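Hallham Shared Workshop
Monthly meeting, minutes
May 15, 2026, back bench area, started late (door code again)

Present: Ingvar Hjaltested (chair), Demetrio Campos (minutes), Priya, Lonnie, Walt, Sue from the print side. Apologies from Beth.

1. Last minutes
April minutes ok except the bit about the compressor – it was the hose that was replaced, not the regulator. Demetrio to fix. Otherwise agreed.

2. Heating and doors
Code on the side door sticking on the 4. Lonnie has tried contact cleaner. Landlord has been emailed twice. Ingvar will phone. Heating is off now till fall, no discussion.

3. Money
Account is fine. Rent paid through end of month. $300 set aside for the blue unit work in April, none of it spent yet apart from degreaser and rags, receipts in the tin. Walt asked if the drill press belt can come out of the same pot. No, separate line, but go ahead and buy it.
Dues – 28 members paid up, the rest get a reminder from Sue next week. Short one, no threats.

4. Blue unit
Main item, took most of the evening.

Background for those who missed April: we agreed to clean up the blue unit and get it back on the long bench before we decide anything about paint. Priya and Demetrio have been on it Tuesday nights.

Paint. Walt wants to strip and respray. Priya against, says the blue is sound and the color is half the reason people like it. Ingvar asked what a respray would cost, Walt had a price from Orton for a matched cobalt but it was for a full gallon and we need nowhere near that. Sue said leave it, wash it, wax it, look at it again in the fall. Agreed by most. Walt wants it noted that he still thinks the dull side will bother us once everything else is clean. Noted.

Washing. Plain dish soap first, then degreaser only where the soap dosn't shift it. No scouring pads anywhere on the blue. Lonnie has used a green pad on the back already, says only a little, please don't do any more.

Cutout and roller. Long talk on this. The rounded lip on the opening collects fluff and whatever else, and you can't get a rag round the curve without catching your knuckles. Priya has been using a cut-down toothbrush and wooden coffee stirrers. Works but slow. Demetrio suggested pipe cleaners, Sue has a bag of them in the craft drawer, will bring.
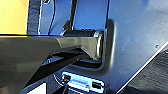 The roller itself. Ingvar thinks it should come out for a proper clean, Priya says not yet. Worry is the silver cap beside it – if it's a press fit and we lever on it we will mark it, and there is no replacing it. Lonnie had a look in the Bustamante parts list, closest thing in there is the wrong diameter. So: no prying on the cap, no pliers, not even with tape on the jaws. Wipe the roller where it sits, turn by hand if it will turn, wipe again. Isopropyl on a cloth is fine on the black, test at one end first. Nothing oily near it.

Walt said a drop of light oil at the end wouldn't hurt. Discussed. Left for now, Ingvar to ask the man at Rusdale who has rebuilt a couple of these, Walt to hold off till we hear.

Polish for the silver. Metal polish ok, very small amount, mask the blue next to it. Sue says the last tin left a white crust in every corner of the vise and she is still picking it out. Use the cream, not the wadding.

Dark space under the roller. Needs a light and the vacuum with the narrow nozzle. Nobody to blow it out with the airline, it will just drive the dust further in. Lonnie asked what about low pressure. Still no.

Screws. Any that come out go in the labeled tub with masking tape saying where from. Demetrio has done a sheet for this, it's on the clipboard. If one won't move leave it and write it down, do not drill. Priya asked for a decent screwdriver that fits, the shop set is chewed. Agreed, up to $34 out of the blue unit money.

White edging. Melamine sponge, go light. Priya to try a small patch and report back.

Actions on item 4:
Priya – lip and cutout, white edge test patch
Demetrio – screw sheet, take before and after notes
Sue – pipe cleaners, cream polish
Ingvar – call Rusdale re roller and oil
Walt – get a smaller quantity price from Orton, in case
Lonnie – vacuum nozzle, put it back on the hook after

5. Long bench
Needs clearing before the unit can go back on. The offcuts at the window end have been there since winter. Anything without a name on it by the end of the month goes in the scrap bin. Walt says some of it is his. Then put your name on it Walt.
Bench top needs a sand and a coat of oil. Lonnie will do it, about four hours he reckons, needs the bench clear the night before.

6. Open evening
Date not fixed. Sue would like the blue unit finished and out where people can see it. Priya said don't promise that on the flyer. Flyer to say "work in progress" or just not mention it. Sue to draft, send round.

7. Anything else
Tea fund is low. Somebody has the good tape measure, please return.
First aid box checked, needs band-aids and eye wash. Demetrio will pick up.
Parking – don't block the Hallham Tile loading bay before 6, they have complained again and fair enough.

Next meeting same place, date to be sent by email once Ingvar knows about his shifts. Closed 9.20.

Minutes D. Campos, corrections to me by email please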